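Durnari hand gripper, the rental kit – anyone kept theirs?

Posted Oct 4, 2024

nermin_e
Four weeks into the Durnari trial. You carry the gripper round your own home, do the laundry and tidying with it, and they say the recordings will teach a robot to do the same. The kit costs 116 a month after the trial. I'm not convinced I'm getting anything for that.

It holds cloth well enough, I'll give it that. This is me on the black top, bed side of the room.

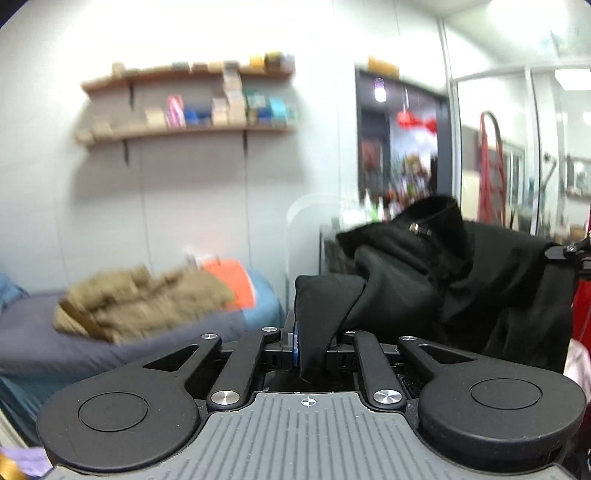

Alaric Park reckons the price is fair if you count the software, and that people moaning about it haven't read what the plan includes.

nermin_e
I've read it. It includes "priority review" of my clips. Reviewed by whom, and what do I get back?

higinio52
You get a score. Mine went from 52 to 58 and I still couldn't tell you what I did differently. Sent it back.

alaric_park
The score isn't the point. Flinell charge more and you have to buy the gripper outright.

higinio52
And with Flinell you own it at the end. With Durnari you've paid them to do their work for them.

yesenia_t
Bit harsh. My wrist was fine with it and support answered the same day. I'd still wait until December before paying, as they told me the plans are changing then.

nermin_e
Changing up or down?

yesenia_t
They wouldn't say.

higinio52
Up, then.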